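Zometti cambia el cartón por cajas reutilizables en los envíos entre sus almacenes

NOTA DE PRENSA – Julio

Zometti, empresa de distribución de recambios para el hogar, empieza este mes a sustituir las cajas de cartón por cajas de plástico retornables en los traslados entre sus 4 almacenes. El cartón se mantiene en los pedidos que salen hacia el cliente final.

El cambio se aplica primero en la línea de preparación de Ritura, donde se han hecho las pruebas durante 9 semanas. La primera fase incluye 200 cajas retornables, suministradas por Strobel. El transporte entre centros sigue a cargo de Vovura, que recogerá las cajas vacías en el mismo viaje de vuelta – sin rutas adicionales.

Las cajas de cartón que lleguen de proveedores se vaciarán en la propia línea. Las que estén en buen estado se usarán de nuevo y el resto irá a reciclaje.
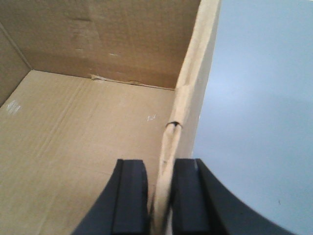
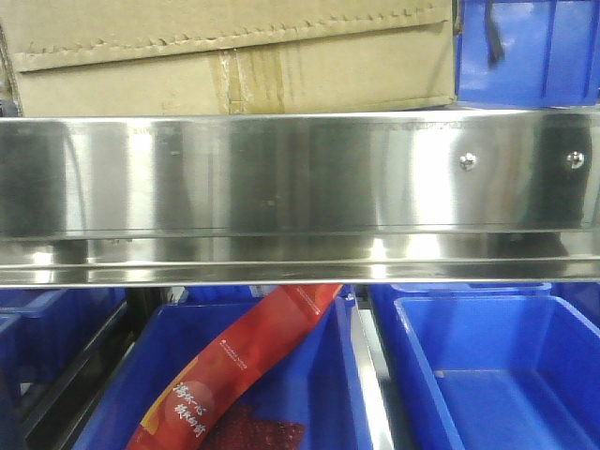
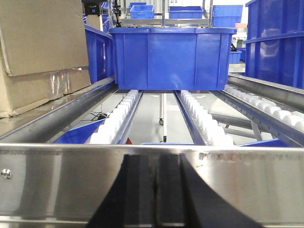
El personal de Ritura revisará cada caja de cartón antes de volver a llenarla. La revisión se hace a mano y se centra en el fondo, las esquinas y las solapas. Un fondo con la capa de papel levantada y deshilachada en la unión con la pared, como el de la primera fotografía, basta para retirar la caja del circuito entre almacenes. Las cajas de plástico azul, en cambio, pasarán por los rodillos y se apilarán al final del turno para su devolución.

La segunda fase está prevista dentro de 2 meses e incorporará los demás almacenes. Zometti comunicará entonces el calendario a sus proveedores, que podrán seguir entregando en cartón.

Contacto para medios: departamento de comunicación de Zometti.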